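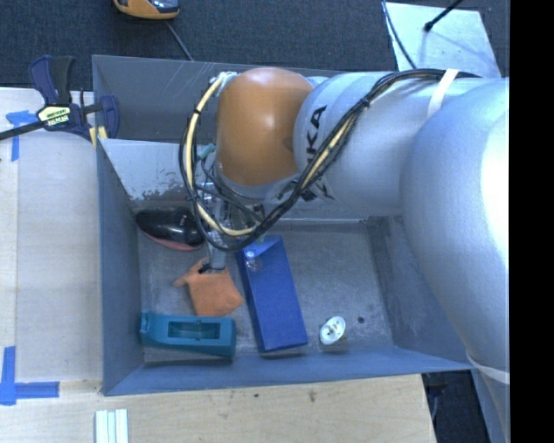 Chapter 7: Caring for Cloth

By Svenja Hamann
August

My grandmother kept 300 buttons in a tin and could tell you which coat each one came from – and I suspect she loved the buttons more than the coats! We'll start where she did, with the feel of a fabric between finger and thumb, and only then move on to washing, mending and dye. Find 2 old garments at home and keep them close as you read.

Related chapters
Chapter 6: Fibers and Yarns
Chapter 8: Simple Hand Stitches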